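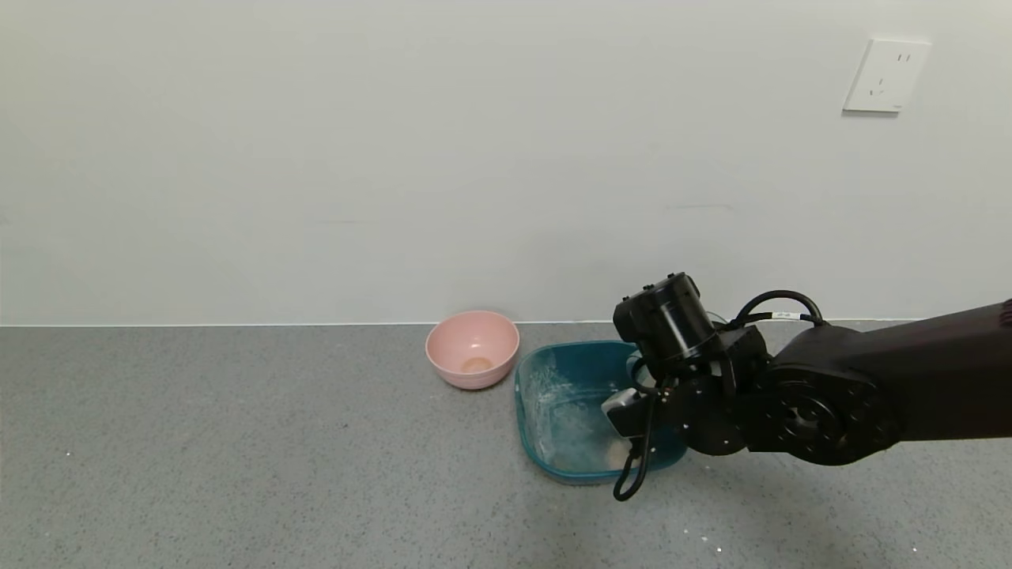 A teal basin and a light pink bowl on a speckled gray floor.

Product Review: Fiva Hand-Wash Laundry Powder
Clamley Household Advice Office
Reviewed by Kevser Tokgöz
22 May 2025

Fiva is a laundry powder sold for washing by hand. It is made by Ravent and comes in a 1,000-gram carton with a cardboard scoop inside. The office bought its cartons at the Kurtuluş market at the regular shelf price. Ravent did not supply samples and has not seen this review before publication.

The office receives regular requests for advice on hand washing from residents who rent rooms without a machine hookup, and from households that keep a few delicate items out of the machine. Most powders on local shelves are made for front loaders. They tend to leave grit in cool water, and many are harder on the skin than a person washing by hand would like. Fiva is one of the few products in our area that makes no claim to be suitable for machines at all.

Dissolving

Performance in cool water was good. A level scoop stirred into a basin of tap water cleared in under a minute, with a small amount of residue at the bottom that went away with a second stir. When the powder was poured over clothing already in the water, results were much worse. Clumps settled in the folds of a dark cotton shirt and left pale marks that needed two extra rinses. The carton does tell the user to add powder first, but the instruction is printed on the bottom flap, where many buyers will miss it.

Cleaning

Reviewers washed cotton undershirts, dish towels, a wool sweater, and a set of polyester work shirts. Everyday dirt and sweat came out of the cotton after a 20-minute soak and light rubbing. Tea stains on the dish towels faded but did not disappear. Cooking oil was the weak point. A spot of sunflower oil on one of the work shirts was still plain to see after two washes and had to be treated with dish soap.

The wool sweater kept its shape and did not feel rough after drying flat. Ravent describes the powder as safe for wool, and we saw nothing to contradict this over five washes. We would still advise a shorter soak for wool than the one given on the carton.

Rinsing

Fiva makes less foam than the powder our office has recommended in past years, and for hand washing this is an advantage. Cotton items rinsed clear in two changes of water. Towels took three. Residents who pay for metered water, or who carry it up a flight of stairs, will notice the difference by the end of a large wash.

Effect on Skin

Four members of staff used the powder without gloves. Three had no complaint. The fourth reported dry knuckles after the second session and used gloves from then on. The scent is a mild soap smell that fades once the clothes are dry. No unscented version is offered at present, and persons with known fragrance allergies should choose another product.

Packaging

The carton is the least satisfactory part of the product. It has no inner bag, and the tear strip does not close again. One carton kept in a damp bathroom had hardened along one side by the end of the second week. We moved the rest of the powder to a jar with a screw lid and had no further trouble. The scoop has a single fill line, intended for a basin of 9 liters. Users with smaller basins must guess, and a half line would be a simple improvement.

Instructions are given in large, clear type. The list of ingredients is complete, although the print is very small.

Other Sizes

Ravent also sells Fiva in a 2,150-gram carton. The price per gram is lower, but the larger carton has the same tear strip and the same lack of an inner bag. The office suggests it only for households that wash by hand most days and have a dry place to store it.

Rating and Recommendation

The office rates Fiva Hand-Wash Laundry Powder as Recommended, with reservations about packaging and oil stains. It is suitable for cotton, wool, and lightly soiled synthetic clothing. It is not suitable for greasy work clothes without separate treatment beforehand.

Residents who wish to compare Fiva with other powders may request Household Leaflet 707 at the front desk.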